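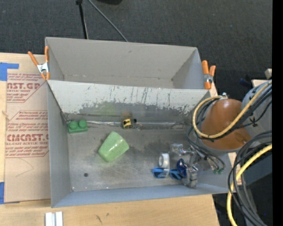 Bin picking comes to Millham: a morning with the Plevasine crew

I finally got out to see the Plevasine project last week, and I stayed a lot longer than I meant to. Plevasine is the bin-picking effort that Grosto has been running out of its workshop on the east side of Millham since August, and if you've been reading these updates for a while you'll know I've been nagging them for a visit. They said yes, they gave me coffee, and they let me wreck a few of their recordings (more on that below).

The news first. The team has set itself a target of 300 recorded sessions before it trains the next version of its model, and on the morning I was there they were starting session 93. Each session lasts 10 minutes. In that time the arm goes into the front bin, tries to get hold of something, moves it, and goes back for another. There are two gray bins clamped up end to end on a wooden table, and the arm works between them. When everything has gone over, the things go back and get jumbled up again.

The point of all this is to collect examples. Every attempt is saved with the camera view, the position of the arm, what the gripper was told to do and whether the thing came up. Good grabs and bad grabs both get kept. Eulalia Urrutia runs the recording side, and she was pretty firm with me on this when I cheered for a clean pick and groaned at the next one.

"You're grading it," she said. "Don't grade it. I need the misses just as much. If all I have is it doing well, it never learns what the edge of a bad grip looks like."

Fair enough! I kept quiet for the next few, mostly.

What I liked best was the stuff they pick. I was expecting machined parts, or those neat little test cubes, and what they use looks like somebody emptied out a kitchen drawer and a kid's backpack. A green cup lying on its side. A toy building block. A roll of white tape. Eulalia has a big crate of this kind of thing under her desk and draws from it before each session, and she told me she picks for trouble. Shiny is trouble. See-through is a lot of trouble. Anything small that has slid up against the wall is trouble too, because the fingers need room to come down on both sides and the wall takes half of it away.

The tape turned out to be my favorite to watch. You'd think a roll would be easy – there's a hole in the middle, stick a finger in it – but the arm doesn't know about holes until it has enough examples with holes in them. One time it pinched the rim. Another time it went for the outside and nudged the whole roll against its neighbor, and then it had two things to worry about. Clutter is where most of the interesting recordings come from, according to Eulalia. A cup by itself on a clean floor is something the current model handles well. The same cup with something leaning on it is a different job.

The front bin is metal, and it has had a hard life. It's scratched and scuffed, with stains on the floor and the light coating gone in places on the back panel. I asked whether they were planning to swap it for a clean one. They aren't. Arne Hamann, who looks after the arm itself, wants the worn one in the recordings on purpose. A warehouse bin has marks on it, he says, and a model that has only ever seen spotless ones will go chasing after a stain as if it were a part. He has seen that happen. The early version spent a good part of one afternoon trying to pick up a dark spot on the floor, very politely, over and over.

Arne is also the person to ask about cables. The arm has plenty of them, a yellow one and a whole bundle of black ones, looped around the outside, and he spends more time thinking about those loops than he does about the motors. Too tight and they tug at the wrist when it turns. Too slack and they droop into view and block the camera. He showed me how he adjusts the slack before a run, moving the arm by hand through its worst positions, and I'd have happily watched that for the whole visit. It's a bit like watching someone braid hair.

Now, my own contribution. Part of the collection is done with a person steering, so that the model gets to see how a human would go about it. You hold a handset, you watch the bin, you bring the gripper down and squeeze. Arne gave me a practice turn and then they let me do a few that counted. I'm sorry to report that I was bad at it. Depth is the hard part. I kept closing the fingers a little above the thing I wanted, and then when I overcorrected I bumped the floor of the bin (gently, there's a force limit, but my stomach dropped anyway). I got the cup on my fourth go and whooped. All of my attempts went in with the rest, tagged as a new operator, so somewhere down the line there's a robot that knows exactly how I fumble.

They do want more people at the handset, by the way. At the moment there are 4 regular operators and Eulalia says the recordings are starting to look alike. Everyone has habits. One person always comes in from the left, another always goes for the biggest item first, and the model picks those habits up along with everything else. So Grosto is opening up morning slots to anyone in town who's over eighteen and can spare a couple of hours. No experience needed, and from what I saw they'd prefer that you don't have any. There's a short safety talk, you get a practice bin, and then you're on. It's paid, and the sign-up sheet is at the front desk of the Huenchumán building, ground floor, next to the mailboxes.

Once the full set of sessions is done, the team will train on it and then run the new model on a crate of objects that has been kept sealed the whole time. Eulalia wouldn't tell me what's in there. I guessed an egg whisk and she changed the subject, so I'm sticking with egg whisk.

The workshop will also hold an open morning when the test takes place, with doors at nine and the first run at half past. I'll post the date here as soon as they give it to me. If you have odd little household things you don't want anymore, Eulalia will take those as well. Nothing sharp, nothing with liquid in it, and please wash it first.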